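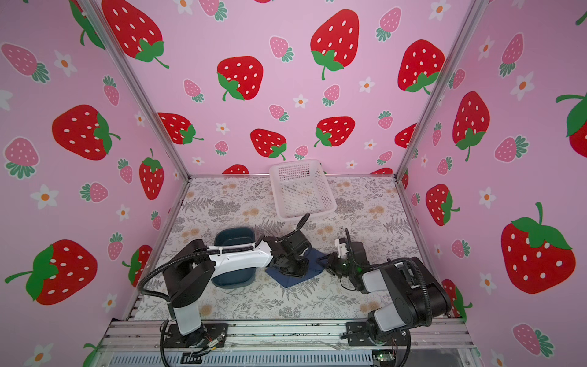

Strawberry wallpaper, with a corner post on either side.

4. Setting up for choir practice

1. I put the altos on the left, two rows deep, and leave an aisle for the procession.
2. Hand out the Sternine hymn sheets (we sing verses 2 and 5 only!).
3. Give the organist a nod, then wait for her nod back.

Note: descants go on the green sheets.

Caution: please don't move the candle stands once they're lit.

Print | E-mail
2 comments
Contact: Sheyla Mamani, Zikisville | Back to top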